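An afternoon at the Hailu open day

2024-01-25

I drove out to Condmont to see the open day at Hailu, the small outfit that has been working on household robots. I signed up in August, got put on the waiting list, and then forgot I had done it until the email came. Parking was 2 dollars at the machine, coins only, so bring some if you go to the next one.

The check-in table was run by Nuria Woldegiorgis, who I had traded emails with. She gave me a name tag and a sheet with the order of events. First a talk, then the demonstration in the house, then questions. The house is next door to the office. They rent it furnished and have left it mostly the way the owners had it, and I was glad of that. I have been to two of these events at other places and both times the robot was working on a bare bench with colored blocks on it.

The talk was given by Bereket Wolde and ran long. Most of it covered how they collect their practice runs. A person drives the arm by hand through a task, the run gets saved, and then they do it again. For the table task they have 1451 saved runs so far. He said they threw out 300 from the early days after they changed the way the gripper was mounted, and that he would do the same again. Somebody asked if a few hundred runs would be enough for a new task. He said it depends on the task and moved to the next slide. I would have liked more on that.

The program that runs the arm is called Wanier. The one that keeps track of the saved runs is called Bonari. I mixed them up all afternoon and so did the man sitting next to me.

Then we went over to the house in small groups. We stood back by the doorway and were asked not to lean on anything or talk to the operator during a run. The work that day was all at the coffee table in the living room. It's a big old formal room, with a patterned sofa set and a lot of dark wood, and it looks a good deal like my aunt's front room did. The coffee table is long and very shiny. 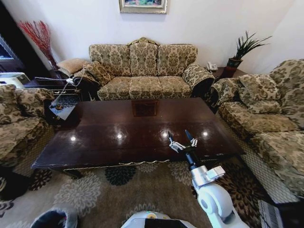

The arm over the coffee table in the Condmont house, gripper open.

The shine was the part I found most interesting. I asked Wolde about it while we were waiting for the second group to clear out of the hall. The lights show up on the tabletop as bright round spots, and he said that early on the arm would sometimes go for a spot as if it were something to pick up. They could have thrown a cloth over the table and been done with it. They decided to leave it bare and record more runs with the lights on, with the lights off, and with the curtains in different positions. He said it has helped but it still happens, mostly late in the day.

I watched for most of an hour. The arm is slow. It comes out over the table, stops, lowers, stops again, and then closes its two fingers. If you are used to factory videos you will be let down by the speed. The part I paid attention to was how close it could get to the wood without touching. On the runs I saw it never knocked the table, though on one of them it closed on air a couple of inches short of the thing it was supposed to get, went back up, and tried again. The second try was fine. On a different run it just quit and the operator had to reset it. They didn't try to hide that or rush us out, which I appreciated.

The sound is less than I expected. There's a low hum and a little click when the fingers close. You could watch television over it.

Questions were held back in the office, with coffee. Someone wanted to know the price and was told there isn't one, as it isn't for sale. Someone else asked about stairs. Woldegiorgis said no stairs, and no plans for stairs. A woman who does home care asked whether it could hand a person a cup, and that got the longest answer of the day. The short version is that they have not started on handing things to people and want the table work to be steady first. She didn't seem too happy with that, and I understand why, but I would sooner hear it than a promise.

There's a newsletter you can sign up for on the way out. I put my name down. They plan to do the kitchen next, and if they hold another open day for that I will try to get in the first group, since ours started late and we lost some time at the end.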